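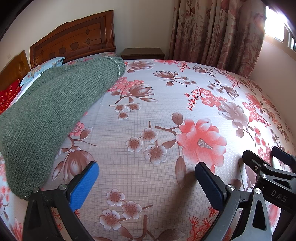 Last changed: 2 June 2021

Can a Machine Put Away Your Sweater Yet?
Project report by Ka-ming Man

1. What I set out to do

My original proposal promised to settle whether machines can do household chores. My adviser crossed out "household chores" and wrote "one chore?" in the margin. We met somewhere in between. This report covers two jobs at home (folding knitwear and making a bed) and one on a shop floor (refilling a shelf of boxed goods), and asks of each whether a machine with a simple two-fingered gripper could be trusted to do it while a person was in another room.

The shop-floor part was done at Pramley, a housewares store that let me into its stockroom before opening. The home part was done in bedrooms, where the standards are lower and the managers are related to you.

2. Why bedding is mean

A box has the decency to stay a box. If you know where one corner is, you can work out the other seven, and they will still be there when you reach for them. Cloth makes no such promise. Pull one end of a sheet and the rest of it does something, and what it does depends on the weave, the mattress, how it was lying before and whether someone sat on it.

The bed at the top of this page is a fair sample of the problem. The sheet has a fine gray grid printed on it, which I thought would be a gift to any vision software, a free ruler laid over the whole mattress. Then come the peonies. A program looking for edges finds them on every petal, and very few of them are the edge of anything you would want to pick up. Strong sun from the window bleaches one side of the sheet nearly white, so over there the ruler is gone too.

The green knitwear is an easier thing to find, being one plain color on a busy background. It is harder to understand. It lies in a long fold from the pillow down to the side of the bed, where it bunches up thick. A person looks at that and knows to find the ribbed end first. A machine has to be told what a ribbed end is, and then told again when the next one is navy.

3. The gripper

Both pads on the gripper are textured, one bright blue and one dark navy. I would like to report a deep reason for the two colors but I only ever cared about the texture. Two fingers facing each other make a pinch, and a pinch is good for a hem, a corner or a box flap. It is bad at smoothing, which is most of bed making. People smooth a sheet with the whole forearm and never think of it as a skill.

4. The tasks

I wrote each chore out as a list of small steps, the way you might for a visitor who had never seen a bed. Making a bed came to 19 steps. Refilling the shelf came to four, and one of those was "repeat."

For each step I asked whether it could be done by pinching, whether you could tell from a picture that it was finished, and what it would cost to get it wrong. The last question sorted the chores better than the other two. A crooked pillow costs nothing. A snagged sweater costs a sweater, and the sweater's owner will bring it up in July when it isn't even cold.

5. What I found

Shelf refilling is close. The boxes were all one size, the light didn't change and the gap on the shelf was an obvious place to aim for. I would leave a machine alone with it, though I would want the glassware on a different aisle.

Folding knitwear is possible if somebody lays the thing out flat first. I noticed while writing this that laying it out flat is the part I dislike, and that the machine and I were in agreement.

Bed making is not close. The trouble starts at the first step, "clear the bed," because it assumes you know what belongs there. Pillow stays, knitwear goes. The red cloth with the gold pattern draped over the side could be put down for a minute or could be exactly where somebody wants it. I can't settle that from the picture, and I have been in a great many bedrooms' worth of laundry by now. After that there is the far side of the bed, which in a real room tends to be near a wall, a curtain or another bed.

6. Limits

My step lists are my own. Someone else would split the chores differently, and my aunt has said that 19 steps explains a lot about how I make a bed. I looked at one store — a tidy one — and I left out fitted sheets entirely. I tried to write the steps for a fitted sheet and stopped at "find the corner."

7. If I had another semester

I would drop the whole-bed question and work only on the clearing step, with the same bed photographed in morning and evening light, plain sheets against printed ones. I would also ask the people who sleep there what should be moved, and see how often two of them gave the same answer.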